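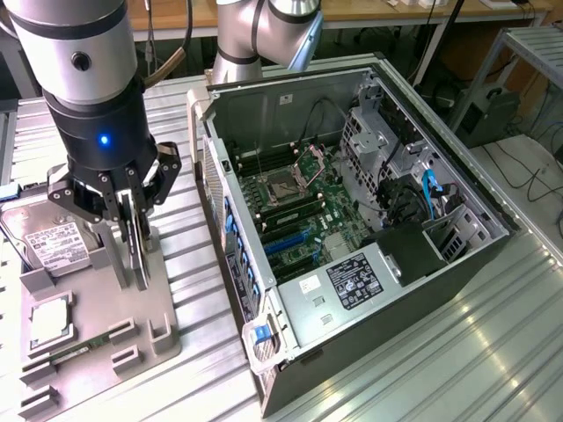
The PC assembly job on the slotted table, with the parts tray at the left.

Bench tips for the PC assembly task, Rundolow robotics club

These are for members taking their first turn at the computer build. We started on it in August and most of what follows comes from our own notes.

Lay the tower on its side with the panel off before anyone powers up an arm. Push it against a stop so it can't creep along the table grooves. If it moves even a little, every saved position is off.

Load the parts tray the same way each time. Drive at the top, processor in the square recess, memory in the long slot. Wipe the recesses with a dry paintbrush first - lint lifts the processor enough to spoil a pickup.

Open the memory latches by hand until you are sure of the approach. Come in straight from above, slow down for the last 3 mm, and let go before you back out.

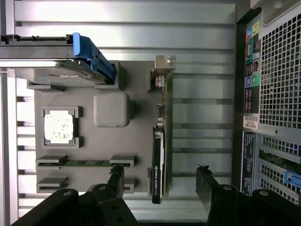 Check finger clearance with the graphics card already in its slot. A path that works on a bare board may not work once the card is standing next to it, and it's better to find that out at 15 percent speed.

Tighten the finger screws at the start of each session. Ours loosen after around 33 runs. Keep the Skitby driver set in the drawer and put it back.

Save your program under a new name every time you change a position, and write the change in the log - the Mota laptop has been wiped once already. Bring the log with you to the Plelska meet.

We use cookies to remember your settings. By staying on this site you accept our cookie policy. OK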